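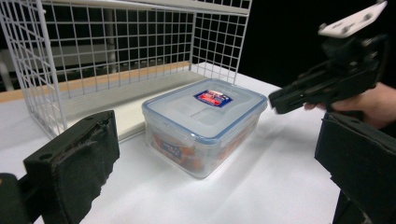
Skevbridge Sound System Forum
Board: Records, Labels and Pressings
Thread: Which version of the Beltar riddim came first?

clornora_archive
Posted Friday, 7.40 pm

Good evening to all members. The Clornora listening group is preparing a printed guide to dancehall seven-inch singles held in its collection, which stands at 157 records. We wish to settle the order of the cuts on the Beltar riddim before the guide goes to print in March. Our present draft gives the vocal on the Caldeira label as the first issue and treats the instrumental as a later B-side. Members who hold copies are asked to state what is stamped in the run-out groove.

lowerdeck
Posted Friday, 8.05 pm

I hold two copies of the Caldeira single. Both have a hand-cut matrix on the vocal side and a machine stamp on the version side. In my view the version was mastered separately and at a later date. The draft order is therefore correct.

treble_and_tin
Posted Friday, 8.31 pm

I must disagree with the previous reply. A machine stamp shows only that a different cutting room was used. It says nothing of the date. The instrumental was played from dubplate at Skevbridge dances well before any label had the vocal, and older members of this board have said so in previous threads. The guide should list the dubplate first, with a note that it was never on general sale.

clornora_archive
Posted Friday, 8.52 pm

The point is noted. Our guide covers commercial issues only, and a dubplate falls outside its terms. We would, however, accept a footnote if a member can supply a dated tape.

treble_and_tin
Posted Friday, 9.10 pm

I have a cassette of the dance in question, but the inlay card is blank. I recognise that this does not meet the standard requested.

halfspeed
Posted Friday, 9.26 pm

May I raise a separate matter? The draft posted last month describes the single as a pressing of 300. The sleeve note on the later twelve-inch gives 120. Both figures cannot stand in the same entry without comment.

lowerdeck
Posted Friday, 9.44 pm

The figure of 120 refers to the blank-label run sent out to sound systems. The shop copies were counted separately. I have always understood 300 to be the shop figure.

halfspeed
Posted Friday, 9.58 pm

With respect, that is an assumption. The sleeve note makes no mention of blank labels. I would prefer the entry to read "quantity disputed".

clornora_archive
Posted Friday, 10.15 pm

The entry will be amended to "quantity disputed", with both figures given. The order of issue will remain as drafted. Any member with a blank-label copy is requested to post the matrix numbers from both sides in this thread.

lowerdeck
Posted Friday, 10.22 pm

I accept the wording, though I maintain my view on the shop copies. I will check page 12 of the old Caldeira stock list and report back.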